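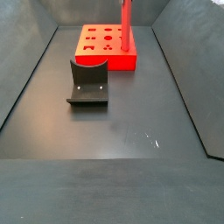
*Reading time: 4 minutes*

Dedovmont sells the Grondirus 911 as an enclosed bench for teaching a robot arm to insert parts. You bring your own arm and your own cameras. The delivery contains the enclosure, the red sorting block, the black L-shaped bracket and a bag of loose shapes which fit the openings of the block.

We bought it for our training room in the spring and have used it on most working days until July. The price was 2,356 euros with delivery. I write this page for people who consider the same purchase, and for our own customers who ask if we can install it for them. We can; please see the last part.

## The enclosure

The walls and the floor have the same matte dark grey color. The side walls slope and the space becomes narrower toward the back. For us the matte surface was the main argument. Our previous bench had a white floor which reflected the ceiling lamps, and the vision program lost the edges of small parts every afternoon when the sun came in. With the grey floor we changed nothing in the program and the problem was gone.

It is open on the top, so the arm can be mounted over it or beside it. In front there is a wide ledge. The ledge takes scuffs quickly if you put tools on it, and I would like a harder finish there. Small white specks are also easy to see on a floor this dark, so keep a brush close.

## The block

The block has nine openings, three rows of three. They are not equally difficult, and this is good for a course, as you can begin with one and go on during the week:

- The large round hole in the middle is where every student starts. The peg has no wrong rotation.
- The small slot needs the correct angle. Expect to spend the first morning on it.
- The pair of small slots side by side needs a part with two tongues, and both must enter together.
- The arch must be turned the right way around. A half turn looks almost correct to the camera and will not go in.
- The cluster of three small round holes is the hardest in our opinion. We use it only in the second course.

The openings look nearly black against the red top, so finding them in a color picture is simple. If you work with depth only, it takes more care.

## The bracket

The bracket stands free on the floor, near the block. It has an upright plate with a curved top edge and a flat base with a low lip at the front. Two small silver screws sit in the base near the upright. Students use the bracket for a placing exercise: pick it up by the upright, move it, set it down flat. It is also a useful obstacle. When it stands partly in front of the block, the arm must plan a path over it, and a planner which was tuned on an empty floor will show its weak points.

One remark about the screws. They shine, and our edge detector took them for features of the part. We put a mask over that area in the software. Dallov, who distributes the kit in our region, answered that black screws can be ordered separately.

## What we measured

My colleague Aušra Adomaitis ran 200 insertions with the plain round peg, with the block moved by hand between each series. She inspected the rim of the hole after the last one and found slight polishing, no cracks. We did not make the same test with the other shapes, so please do not read this number as a result for the whole block.

## What we would change

The manual is short and the drawing of the enclosure has no dimension for the slope of the side walls. If you build a simulation model, you must measure it yourself. The loose shapes come in a bag without any labels. Spare shapes are sold only as a complete set, also when you lost one single peg.

The warranty is two years for the enclosure and the block. It does not cover the shapes.

## Order and installation

Sakalauskas can deliver the kit, mount your arm over it and do the camera calibration in one visit. Saturday visits are possible for schools. Please tell us before the visit:

1. the model of your arm and its reach
2. the depth of your table
3. if you want the black screws

Delivery from Dallov is normally faster when you order the spare shapes together with the kit.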